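Kivura club: handheld grippers before the arm

The Kivura student club started its manipulation project in April with one task: closing two fingers on a bottle without tipping it. "We wanted hand-collected grasps first, then the arm," the team lead said. The target is 3000 grasps; 2170 are logged.
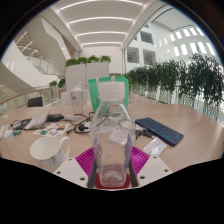

Finger pads and clutter

The club's four members print the finger bodies themselves. "Ribbed pads cost us a week — the spacing was wrong," the lead said. Clutter stays on the table during collection. "A policy trained on a bare table fails on a desk."
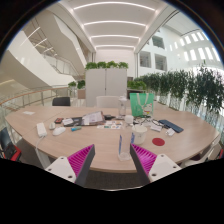 Gripper fingers on either side of a bottle with a blue label.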